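Who Reads the Warrant? My Semester With Our County's Records Requests
Ignacio Sotomayor
Final project report, Intro to State and Local Government

So my project was supposed to be about Congress. I wanted to write about surveillance law, and then my instructor pointed out that every other person in the section had picked something in Washington, and had I thought about anything closer to home? I had not. But Villalobos County bought a license plate reader system last year (the contract calls it Zernell), and the county board had to pass an ordinance saying who gets to search it. That became my semester.

What I wanted to know

Mostly one thing: when a deputy searches the plate database, does anybody outside the sheriff's office ever look at that search? The ordinance says a judge has to sign off on anything older than 20 days. Newer than that, the deputy types in a case number and goes ahead. I figured the case number was the interesting part, so that's where I spent my time.

How I did it

I filed a public records request in September and got back a spreadsheet of searches with the plates blacked out. It had 1,973 rows, which sounds great until you open it. Some of them were the same search logged twice (the system does that if you hit refresh, according to the clerk, who was very patient with me on the phone). After I cleaned those out I had 1,857 left. I went through them in the evenings at one of the long tables in the Plendby building and sorted them by whether the case number field had a real case number in it.

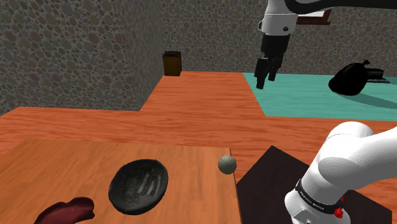

What I found

Out of the 1,857 searches, 1,137 had a number in the format the sheriff's office uses. The rest had something else! A lot of them just said "invest" or "follow up," and a few had a single period. I want to be fair here: a period doesn't mean somebody was snooping on an ex. It could be a deputy in a hurry. But the ordinance says "a valid case number," and I don't see how you get there from a period.

I also went to two board meetings in Traranby. At the first one the plate reader item got pushed to the next month, so I sat through a very long talk about culverts. At the second one a board member asked whether the judge rule slowed down investigations, and the undersheriff said he'd have to get back to her. I checked the minutes afterward and couldn't find an answer.

Stuff I'd do differently

I'd ask for the judge sign-offs in the same request. I left them out, filed again, and the second batch came too late to use. I'd also learn how to use filters before starting and not halfway through (my first count was off by a lot and I had to redo a whole weekend's work).

My opinion, since the rubric asks for one: the ordinance is pretty decent on paper. I'd keep the judge part as is and have the software reject a search if the case number is in the wrong format. The clerk told me the next review of the contract is in the spring, and I've signed up for the public comment list.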